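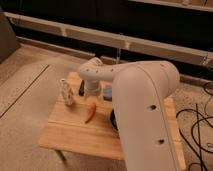
Light wood top over beige carpet

From: Inmaculada Soler
Date: May 6, 2010
Subject: Re: Fixing a solid top to a frame, heated room

Maximiliano Manzano wrote:
> I've glued up a softwood top, 554 mm across the grain and 17 mm
> thick. The frame is beech. My plan was to screw straight up through
> the rails, all four sides, and plug the holes. The shop in Ukley is
> unheated and the table will go into a centrally heated flat in
> December. Would two extra coats of Tranau on the underside hold the
> top still, or do I need slots? I'd like to avoid the slots.

You need the slots. Tranau slows the exchange of moisture with the air. It does not stop it, and over a whole heating season a slow exchange gets to the same place as a fast one. Coat both faces equally, by all means, as that reduces cupping, but it has little bearing on the total width change by spring.

The working is short. Take a movement factor of 0.0025 per point of moisture content, which is on the careful side for flat-sawn softwood of the usual sort. Assume the top drops by 4 points between your shop and the flat. Then 554 x 0.0025 x 4 gives 5.5 mm across the full width. If the top is held at the centre, each long edge moves half of that, call it 2.8 mm. A plain screw hole in beech won't allow for 2.8 mm. Either the screw bends or the top splits, usually along a glue line near the end grain.
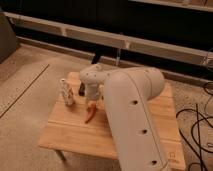 Same table, small square top

Shape matters less than people expect. A square top moves across the grain and hardly at all along it, so after a dry winter it is no longer square. If you have mitred or framed the edges, that is a separate problem and you should post a drawing.

On measuring: I use a pin-type Bultix and take readings on the underside, at both ends and in the middle, with the pins in line with the grain. Readings off the end grain are useless. The meter is set up for one species group, so look up the correction in its booklet before you quote numbers to the list. Two of the last three threads on this subject went wrong at that point.
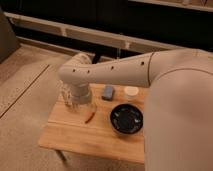 Light wooden table again, from the side of the room with the carpet

The boards I had from Valcárcel last year were sold as kiln dried and read higher than I liked after a month in a damp store. I don't blame the yard for that. Kiln dried tells you where the wood has been, and you still have to check where it is now.

What I would do with your top, in order:

1. Bring it indoors for three weeks, on stickers, clear of radiators. Weigh it weekly and wait for the figure to settle.

2. Fix it dead at the centre of the two end rails, one screw each, round holes. 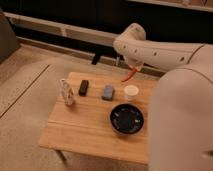
3. Slot everything else in the end rails. Set the outer screws 98 mm in from the edges, with slots running across the grain and at least 3 mm of free travel either side of the shank. Use round-head screws with washers and leave them just short of tight.

4. Along the side rails use wooden buttons in a groove. Leave a gap between button and rail, as these edges move in and out.

5. Put the finish on both faces after the slots are cut, and keep it out of them. Dried finish in a slot will hold a screw almost as well as glue.

If the top has already been screwed down, back the screws off now and file the holes out. Metal expansion plates will also do the job, but check that your screws don't come through 17 mm of softwood.

Inmaculada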